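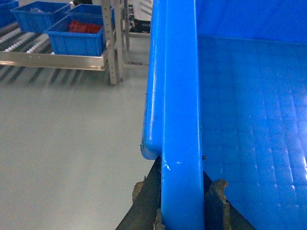

이사 온 지 3년 만에 창고를 비웠다. 창고라고 해 봐야 베란다 끝에 붙은 한 평 남짓한 공간인데, 문을 열면 물건이 쏟아질까 봐 작년부터는 발로 막으면서 열었다. 3월 안에는 끝내자고 마음먹었고 주말 두 번을 썼다.

첫날은 전부 거실로 꺼내는 데만 오전이 다 갔다. 겨울 이불, 캠핑 의자, 선풍기 상자, 전에 살던 집 커튼. 커튼은 지금 집 창문에 길이가 맞지 않는다. 그런데도 이사할 때 돈을 주고 옮겨 왔다. 선풍기 상자 안에는 선풍기가 없었고 다른 상자가 들어 있었다.

버릴 것은 세 가지 기준으로 골랐다. 2년 동안 안 쓴 것, 같은 게 또 있는 것, 고장 났는데 고칠 생각이 없는 것. 마지막 항목에 Mitard 제습기가 걸렸다. 물통 센서가 고장 난 건데 부품값을 물어보니 새로 사는 게 나았다. 구청 홈페이지에서 대형 폐기물로 신고하고 수수료 3000원을 냈다. 접수 번호는 종이에 적어서 붙이면 된다. 테이프가 약하면 떨어지니까 넓은 걸로 두 번 감았다.

제일 오래 걸린 건 종이였다. 예전 회사 다닐 때 받은 자료, 가전 설명서, 영수증 봉투. 설명서는 요즘 제조사 홈페이지에 거의 다 있어서 모델명만 메모해 두고 버렸다. 영수증은 보증 기간이 남은 것만 남겼다. 중간에 Valentina Ulloa가 보낸 엽서가 한 장 나왔다. 만시야(Mansilla)에 살 때 보낸 것이고, 답장을 했는지 기억이 나지 않는다. 저녁에 메시지를 보냈더니 답장은 못 받았다고 한다. 늦었지만 이번에 써서 부치기로 했다.

둘째 날은 넣는 날이었다. 선반은 Wistavel 철제로 샀다. 조립에 40분 걸렸고 나사가 하나 남았다. 설명서를 다시 봐도 빠진 곳이 없어서 그냥 쓰고 있다. 무거운 건 맨 아래, 계절 물건은 가운데, 맨 위에는 가벼운 것만 올렸다. 전에는 공구함이 맨 위에 있어서 꺼낼 때마다 의자를 밟아야 했다.

캠핑 의자 두 개는 Yasir Dhanial 씨가 가져갔다. 같은 동 402호에 사는 분인데 분리수거장에서 만나 얘기가 나왔다. 돈은 안 받겠다고 했더니 다음 날 귤을 한 봉지 걸어 두고 갔다.

이름표는 마스킹 테이프에 유성펜으로 썼다. 라벨 프린터를 살까 하다가 물건 줄이는 중에 또 사는 게 이상해서 관뒀다. 글씨는 못 썼지만 읽히기는 한다. '기타'라는 이름표는 만들지 않았다. 전에 기타 상자가 세 개까지 늘어난 적이 있다.

지금은 문이 한 번에 열린다. 바닥도 보인다. 남은 일은 커튼 처리다. 천이 아까워서 잘라 쓸까 했는데 재봉틀이 없고, 헌옷 수거함에 커튼이 되는지는 관리사무소에 물어봐야 한다.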